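Waltell site, break area and front desk tables, notebook, September

Picking up from the last entry. The wipe-down routine for the shared tables has been on the arm for most of the month now, and I want to get down what has changed for people before I forget how it was in the first week.

Old way, for anyone reading this later: the evening crew did every table by hand at the end of shift, cans and cups off, spray, wipe, cans and cups back if they looked like somebody still wanted them. It was 70 minutes on the rota and it usually ran over. Chukwuemeka Babalola had that slot four evenings out of five and his wrist was bad by spring.

What we do now: the arm takes the flat surfaces and a person takes everything else. The person still sets out the sponge, still rinses it, still decides what is trash. We tried letting the routine decide what was trash at Pullcombe and dropped it. People got annoyed about losing half a drink, and they were right to be.

Settings at start of today's work:
speed at 10 percent of max until first contact
keep-out zone around anything upright on the table
grip force unchanged from last entry
log counter read 2336 at power on

First job was picking up and setting down with drinks left in place. Branau wants this before anything else because their people don't clear their tables and have said they won't start. Fair enough. If the arm needs a bare table then somebody has to go ahead of it and bare it, and that is the same walk they were doing before with a machine following them.
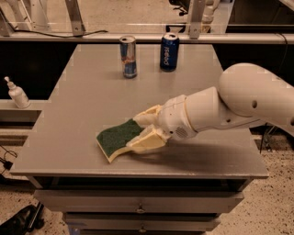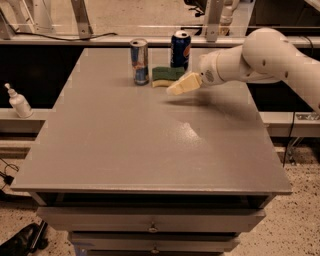
Both cans, sponge near the back of the table.

Keep-out zone was too wide on the first passes. The planner gave up and asked for help, which means the tablet beeps and whoever is on shift walks over. I sat with Chukwuemeka and went through the help requests from the week. Most were this one thing. He had started moving the cans himself before starting the routine, so it wouldn't beep. He hadn't told anyone, he thought that was how it was meant to work. So our numbers for the week look better than they should and I have marked them in the log.

Narrowed the zone and reran. Fewer requests. One can knocked over in the afternoon (empty, no harm done). Put the zone back up by half the difference and left it there.

Notes from talking to the crew, not in any order:

- The beep is too loud and it sounds like the freezer alarm. Two people have gone to check the freezer. Change the sound.

- They want to know in the morning which tables it skipped. At the moment the list is on my laptop, which is no use to them at 6 am. Krawczyk had theirs printed and taped up by the sink and the crew liked that better than the tablet. Do the same.

- The rota still says 70 minutes for tables. Nobody is spending that on tables now but they are spending part of it minding the arm, and that part isn't written down anywhere. If the rota gets cut to zero the minding still has to happen. I have said this to the office once and will put it in writing.

- Chukwuemeka says his wrist is better. He also says the job is duller, more waiting. He would like to be shown how to change the zone himself so he isn't waiting on me. I think yes. He knows which tables get crowded and at what time, and I don't.

- One person doesn't want to work next to it at all and has swapped to the loading side. Swap was agreed, no fuss.

Sponges: going through them faster than by hand. The pinch at one end tears the foam before the green side is worn. Order was for 1000 across all sites and that will not last the year at this rate. Try a wider grip, or a holder. I prefer the wider grip, the holder is one more thing for people to wash.

Still to do
- new beep
- skipped list on paper by the sink
- half an hour with Chukwuemeka on zone settings, then let him set the front desk tables
- write to office about minding time
- rerun with paper cups, they are lighter and I expect trouble
- ask Branau what else gets left on their tables overnight

Powered down 4:40 pm. Arm parked, tablet on charge.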